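The grippers are fine, says Fekon

Last July I wrote that I'd believe in the hand-held gripper sessions when I saw a week go by without somebody redoing a whole day. I'm still waiting. Two weeks ago we lost 600 recordings, and the explanation we've been given doesn't hold up.

The short version, for those who don't work at Minham. You squeeze the handle, the fingers close, and the tool logs how wide they are at every moment along with the video. Later a robot arm is supposed to learn from it. If the logged width is wrong, the robot learns to close its fingers on air, or to crush whatever is between them. Ours was wrong. On the left-hand unit the number stuck at fully open partway through each recording and stayed there, while the video plainly showed the fingers closing.

Siebe Baert spotted it. He was checking something else, a lighting complaint, and saw a flat line where there should have been a bump. He went back through 100 files that evening and found 29 with the same flat line. The software had marked every one of them as passed. 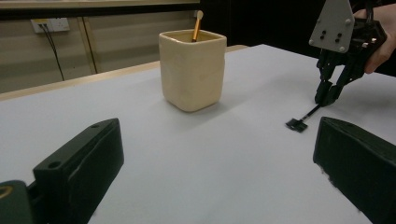 Fekon, who supply the tools, sent a reply within a day. It blamed "operator grip variation". I've read that phrase many times now and I still don't know what it means. If I hold a kitchen scale a bit funny it may give me a bad weight, but it shouldn't tell me the bad weight is good. Small, thin-handled things are the hardest to pick up, so people squeeze and let go several times, and my guess is that this works a connector loose. Waldemar Wilczyńska thinks it's heat. Neither of us has been allowed to open the housing.

What bothers me more is the check itself. It looks for missing numbers, and a stuck number isn't missing. So a dead sensor sails through, and the dashboard stays green – around 4000 recordings green at last look, and I wouldn't bet lunch on them.

The fix so far is a firmware update and a laminated card telling us to hold the tool "firmly but naturally". Baldur Oddsson asked for something duller: open and close the fingers fully at the start and end of every take, and reject the file if the log doesn't show it. It costs a few seconds. It was called a good suggestion and put on a list.

I've started doing it anyway on my own takes. Two rejected since Monday, both from the unit with the new firmware.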